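Repairs and Restringing: Frequently Asked Questions

4 min read

Our small workshop at Jullico receives many of the same questions by e-mail, so we have put the answers together on one page. If your question is missing, please write to us and Raghda Fakhoury or Elie Hamdan will answer you.

How do I know that my necklace needs new thread?

Hold it up by one end and look at the spaces between the beads. If you can see bare thread, it has stretched. Other signs are a gray color near the clasp, small hairs coming out of the knots, or beads that slide freely where they did not before. For a necklace that is worn every week, we suggest to check it once a year.

My necklace is broken already. What should I do?

Please collect all the beads you can find, also the damaged ones, and put them in a small bag with a zipper. Do not try to tie the old thread. If you remember the order of the beads, make a drawing or send us an older photo in which you wear the necklace. When the beads have different sizes, this saves us much time.

Which thread do you use?

For pearls and imitation pearls we use silk, with a knot after each bead. For glass and stone we normally take a coated steel wire, because the edges of the holes can be sharp and they cut silk. Elastic cord is used only for bracelets.

Can I do something at home before I send it?

Yes, a light cleaning is welcome. Wipe the beads with a soft cloth that is a little damp, and then let the piece lie flat on a towel until the next day. Never hang it while the thread is wet – silk becomes longer under weight and it does not go back. Please keep away from vinegar, toothpaste and ultrasonic machines.

A towel is also a good place for sorting. The beads do not roll on it, and you can lay several strands next to each other before you decide which one to send.

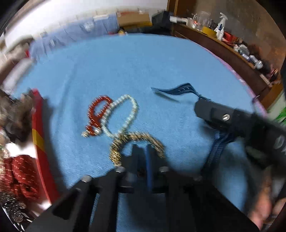
How much does it cost?

Restringing without knots starts at 50 dollars for a necklace of normal length. With knots it starts at 62 dollars. A new clasp is calculated separately, and we always ask you before we order one. If the repair would cost more than 165 dollars, we send you a written offer first and we begin only after you agree.

How long must I wait?

Usually 4 weeks from the day when the parcel arrives. In October we are slower, as many customers prepare their gifts early. For a wedding or another fixed date, please tell us in the first message.

Will my necklace have the same length after the repair?

Not exactly. Knots add some length, and a necklace with stretched thread will come back shorter than you are used to. If you want a certain length, measure a necklace that fits you well and write the number on your note.

Do you repair braided or twisted cords?

Sometimes. We can fix a loose end or replace the end cap. When the cord itself is worn through in the middle, we prefer to make a new one, and the color may be a little different from the old one. Hiba Abu Hammour does this work and she can send you samples.

What happens if a bead is lost?

We keep a stock of older beads, and often there is something close. If we find nothing, we can move one bead from the back and place a simple one near the clasp, under the hair.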